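Bratix

A small word list of packing slips, version 5

Bratix is a plain text list of the words people write on packing slips when the printed form has no box for what they mean. It covers 17 months of slips from Disel, a mail-order shop for door handles, and contains more instances of "see other note" than anyone could want. The other notes are not included.

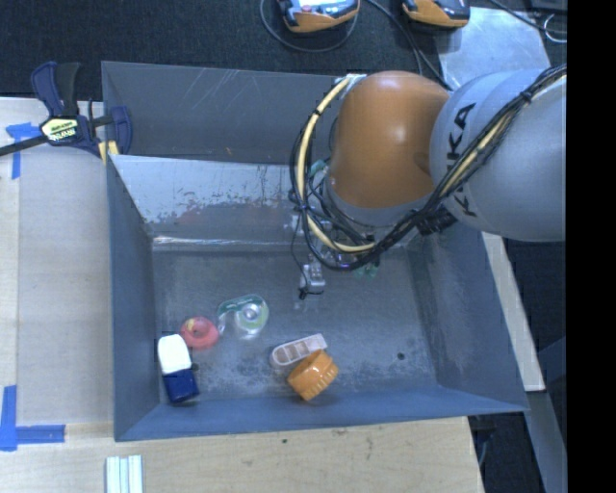

Each line has two fields: the text as written, and our best guess at standard spelling. Where the two of us disagreed, both guesses are kept, separated by a slash — this is why "hinge/hinges/binge" exists.

Known problems

Slips from November are mostly in capitals. We left them that way.
"Altenar" is a handle range and should not be corrected to "alternate". Version 2 did this throughout.

Licence

Use it for anything. If you print it, the Deschamps file sorts badly on A4.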